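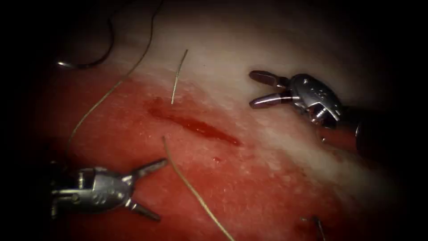 *Two surgical instruments, jaws open, over tissue*

# Firewood cutters back in Clidstead reserve??

**bernardo_s** wrote:

Went up the Sakamoto track early this morning, first time since September. Whole line of big old stringybarks down on the west side past the second gate. Stumps fresh, sawdust still orange. Crowns just left lying in the gully. Ute tracks straight through the fern patch.

These were hollow trees. Gliders in there, I've spotlit them myself. You don't get hollows like that back in my lifetime or my kids'.

Anyone else been up? Who do we even ring now, the old ranger number just rings out

Bernardo Serrano

---

**kettle_on** wrote:

Rang the Provport office last year about the same thing. Got a reference number. That's all I got.

---

**agnesL** wrote:

Was up there Sunday with the dog (on the boundary road, not in the reserve, before anyone starts). Heard a saw going, figured it was the power line crew. Feel a bit sick now.

Which side of the second gate exactly? There's two gates people call the second gate. The one with the chain or the one with the bent post

---

**bernardo_s** wrote:

Bent post. Go past it, down the dip, left hand side.

---

**muddyboots35** wrote:

Unpopular opinion but half of Clidstead's been logged at least once already. My grandfather cut sleepers out of that gully. It isn't untouched forest and it drives me nuts when people carry on like it is. People round here heat with wood. Permit area is a joke, all wet rubbish and 35 km away down a road that's shut half the winter. Open up some of the dead stuff closer in and you wouldnt have blokes sneaking in at night.

---

**ToshT** wrote:

@muddyboots35 your grandfather left the hollow ones because they were no good for sleepers. Thats why they were still standing.

Agree on the permit area tho. It's hopeless. Wrote to them about it and so did my sister.

Dead timber on the ground is habitat too btw. Everyone forgets the stuff on the ground.

Toshiko Takeda

---

**muddyboots35** wrote:

Some of it is. Some of it's a bushfire waiting to happen.

---

**ToshT** wrote:

Logs that thick don't carry a fire, it's the fine stuff. And whoever did this left all the fine stuff in the gully! Took the trunks, left the heads. So if fire's your worry you should be crook at them too.

---

**muddyboots35** wrote:

I am crook at them. Never said I wasnt. Said there's a reason it happens.

---

**emiko.a** wrote:

Is this maybe the Flirnetis job? They had a notice on the noticeboard at the shop, track clearing, "hazardous tree removal" etc. Kumiko took a copy of it. Will get her to post.

---

**bernardo_s** wrote:

If that's hazard removal I'm a wombat. Those trees weren't anywhere near the track. Fifty paces in at least, some of them.

---

**kumiko_aoki** wrote:

Have the notice in front of me. Typing out the relevant bit

> Works by Flirnetis on Sakamoto walking track between the car park and first gate. Removal of 8 marked trees. Marked trees carry a painted ring at chest height.

So first gate only, and it stops there. Nothing about past the second gate, nothing about vehicles off track. Bernardo did any of the stumps have paint?

---

**bernardo_s** wrote:

Didnt see any but they're cut low, below chest height obviously. Ring would be on the log and the logs are gone. Could be on offcuts. Will go back and look.

---

**agnesL** wrote:

Don't go by yourself. Serious. Remember what happened to the fella who took photos of the rego plates.

---

**kettle_on** wrote:

What happened to him

---

**agnesL** wrote:

Tyres. All four, at the car park.

---

**emiko.a** wrote:

I can come Saturday if someone drives. Will bring a tape so we can get stump diameters, they won't do a thing without measurments. Kumiko's working.

Also for whoever asked, the number that works is the after hours line, then extension 1211. Ask for compliance, NOT parks enquiries. Enquiries will just email you a map.

---

**kettle_on** wrote:

Extension worked, cheers. Got a real person. She wants the location off a phone map, photos of the stumps with something for scale, and the date you found them. Said don't move any offcuts.

---

**bernardo_s** wrote:

Found 12/03/2025, before 8 in the morning. Will write up the rest tonight.

---

**muddyboots35** wrote:

I've got the 4WD, can do Saturday. Know the gully better than most of you. Still think you're wrong about the permits.

---

**ToshT** wrote:

I said I agreed with you about the permits!!

---

**muddyboots35** wrote:

Right so you did. Car park at seven then. Bring your own lunch

---

**agnesL** wrote:

Put me down too, I'll stay with the cars. Can someone check if the fern patch is flattened all the way to the creek or just the top bit? There were tree ferns in there taller than me.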